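Gripper week at Tultdale

Posted Apr 13, 2019

I've been promising gripper pictures for ages, so here we go! We spent most of this week swapping fingers on the same arm and making it do the same chore over and over: pick a packaged thing up off the table, put it in the teal bin, try again with the next thing. Crinkly packaging is the worst (shiny, floppy, never the same shape twice), so naturally we went shopping for lots of it.

The two sets we're comparing are the Clumetti fingers, which are wide and flat, and the Liapis ones, which are narrower with a soft pad. Each set gets 39 picks per controller setting, and then we change the closing speed and start over.

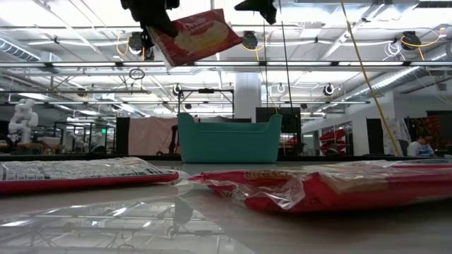
My favorite argument so far has been about grip height. I like grabbing a bag right up by the top seam, where there's less filling to crush. Felista Mwaipopo likes going in lower and squeezing harder, and she has a spreadsheet to back it up — 2,481 rows of it, last I looked. I'm coming around on the heavier packages. On light snack bags I'm not budging.

We also turned the closing force down by 15 percent after the first day and I wish we'd done it sooner. Way fewer crumbs.

The wrist camera has been a whole project of its own. The fingers take up so much of the view when they're wide that the software has to make do with whatever peeks out past them, and every time we change the mount we have to calibrate again. I've gotten pretty quick at it!

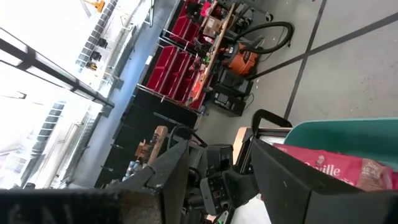

Anyway, I keep going back and forth on which set I'd pick. The wide fingers forgive a sloppy approach, and I'm often sloppy. The padded ones are nicer on boxes, but they get dirty fast and then they slip. We're borrowing a third set from Grandcombe in May, and I'll put up more pictures once those are bolted on.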